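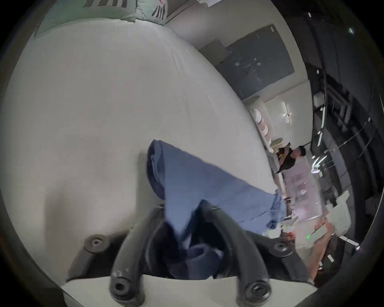

*Blaues Tuch auf weißer Matratze, zerknittert.*

# Ferent: Wörter rund ums Bett und den Wäscheschrank

Hallo und schön, dass du hergefunden hast! Ferent ist meine Sammlung von Alltagswörtern für Bettzeug, Tücher und alles, was man faltet, glattstreicht oder in den Schrank stopft. Angefangen hat das bei meiner Tante in der Küche, als wir uns eine halbe Stunde lang nicht einigen konnten, ob das Ding auf der Matratze nun Laken, Leintuch oder Betttuch heißt (ich sage Leintuch und bleibe dabei). Danach habe ich einfach immer weiter gefragt.

Stand: 6. Mai 2024

## Was drin ist

- 467 Einträge von 25 Sprecherinnen und Sprechern
- `woerter.csv` mit den eigentlichen Einträgen
- `personen.csv` mit Kürzel, Altersgruppe und der Gegend, in der jemand aufgewachsen ist

Ein Eintrag ist immer ein Wort aus dem Mund einer Person. Wenn also zwei Leute „Überzug“ sagen, steht das zweimal drin. Das ist Absicht, bitte nicht als Dublette melden!

## Die Spalten in `woerter.csv`

| Spalte | Inhalt |
|---|---|
| `kuerzel` | wer es gesagt hat, passend zu `personen.csv` |
| `wort` | so geschrieben, wie die Person es selbst schreiben würde |
| `sache` | was damit gemeint ist, in meinem Standarddeutsch |
| `satz` | ein Beispielsatz aus dem Gespräch, manchmal leer |
| `sicher` | 1 bis 3, wobei 3 heißt: kam ohne Zögern |

Bei `wort` habe ich lange mit Lautschrift geliebäugelt. Rodica Moldovan hat mir das zum Glück ausgeredet, ich hätte vermutlich heute noch an den Vokalen gesessen. Wer die Aussprache braucht, ist mit dieser Sammlung also schlecht bedient, sorry.

## Wie ich gefragt habe

Am liebsten mit dem Stoff in der Hand. Fragt man am Telefon nach „dem Tuch zum Abtrocknen“, hat man die Antwort ja schon halb verraten! Also liegt etwas da, und ich frage: Wie sagst du dazu? Und danach: Wie hat deine Oma dazu gesagt? Die zweite Frage bringt fast immer die schöneren Wörter.

Besonders ergiebig waren die Verben. Knüllen, knautschen, wurschteln, krumpeln, zusammenlegen, zusammentun – für ordentlich gefalteten Stoff kommt wenig, für unordentlichen hört es gar nicht mehr auf. Octavio Medina hat seine Liste sogar nachts noch ergänzt und mir per Sprachnachricht geschickt.
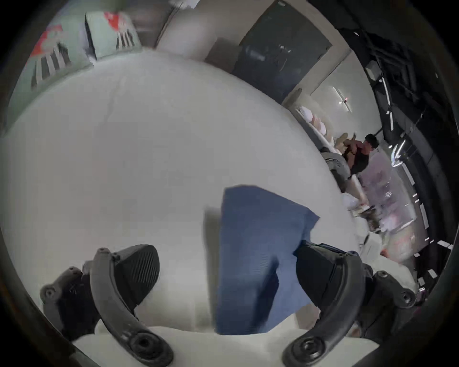
## Was fehlt und was wackelt

- Der Norden ist dünn vertreten. Ich wohne im Süden und kenne halt vor allem Leute aus dem Süden.
- „Decke“ ist ein Durcheinander. Mal ist die Füllung gemeint, mal alles zusammen, mal die Wolldecke am Fußende. Ich habe in `sache` mein Bestes gegeben.
- Farbwörter („das Blaue“, „das gute Weiße“) habe ich anfangs weggelassen und erst später mitgeschrieben. Auszählen lohnt sich da nicht.
- Kinder habe ich keine befragt.

## Einlesen

Beide Dateien sind UTF-8 mit Semikolon als Trenner. Wenn bei dir aus „Überzug“ Buchstabensalat wird, hat die Tabellenkalkulation beim Öffnen falsch geraten, dann bitte über den Import gehen:

```python
import pandas as pd

w = pd.read_csv("woerter.csv", sep=";", encoding="utf-8")
p = pd.read_csv("personen.csv", sep=";", encoding="utf-8")
df = w.merge(p, on="kuerzel")
```

## Mitmachen

Gern! Schreib mir ein Issue mit Wort, Sache und grober Gegend, den Rest frage ich nach. Klarnamen nehme ich in die Tabellen nicht auf. Die nächste Runde kommt im Oktober, dann hoffentlich auch mit Küchentüchern.

## Danke

An Müzeyyen Kırmızıgül fürs Korrekturlesen und an Trinidad Saludo, von der das Schema für `sicher` stammt.

## Lizenz

CC BY 4.0. Als Quelle reicht „Ferent-Wortsammlung“ mit Link hierher.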